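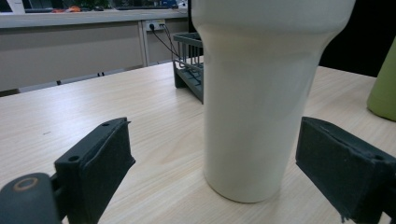 Grosier gripper, pad slip
MacLeish shop forum

drulton_dan
3/25/19
Felt pads slip on smooth cups. Thinking of silicone. Anyone tried it?

senga_munro
Silicone grabs, but it drags when you let go. I went back to felt after 16 picks.

camier2
Disagree. Mine has 247 picks on silicone and no drag. Check your closing force — felt needs more.

senga_munro
Mine was already at max.

drulton_dan
I'll do one finger in each and report back in April. Still two screws per pad?

camier2
Yes, two.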